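Los que todavía leen en voz alta

En Illville, el segundo sábado no le dice nada a nadie, pero todo el mundo sabe qué es la Noche de las Cartas. Cae en febrero, empieza a las siete de la tarde y recuerda a Mbali Venter, la maestra que en los años sesenta abrió la primera escuela nocturna para empleadas domésticas y jornaleros del barrio de Farías. Yo fui por primera vez con una libreta y la idea de quedarme media hora. ¡Salí pasada la medianoche!

Venter escribió 238 cartas al ayuntamiento pidiendo luz, pupitres y un autobús que llegara hasta Troscombe. Le contestaron muy pocas. Las copias, en papel de calco, las guardó su hermana en una caja de galletas, y de ahí salen las que se leen cada año, repartidas entre los vecinos según van entrando por la puerta.

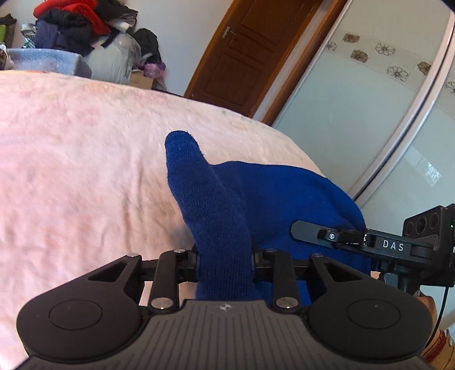 A mí me tocó la del autobús, que es una maravilla. Venter no suplica: calcula. Explica cuánto tarda a pie una mujer que sale de servir la cena, cuántas clases pierde al mes y qué le cuesta eso a la ciudad que la emplea. La leí con la voz temblando y una señora de la segunda fila iba diciendo las frases antes que yo – se las sabía de memoria, porque fue alumna suya.

Por aquellas aulas pasaron 1524 personas, y algunas noches había hasta 100 sentadas en el suelo. En Erilside, a dos pasos, casi no se la conoce, y me parece una pena enorme. Una calle con su nombre estaría bien, claro, pero yo empezaría por las cartas: que se lean en los institutos, enteras, con sus enfados y sus sumas. La última que escuché aquella noche termina pidiendo 55 sillas «y, si puede ser, que no cojeen».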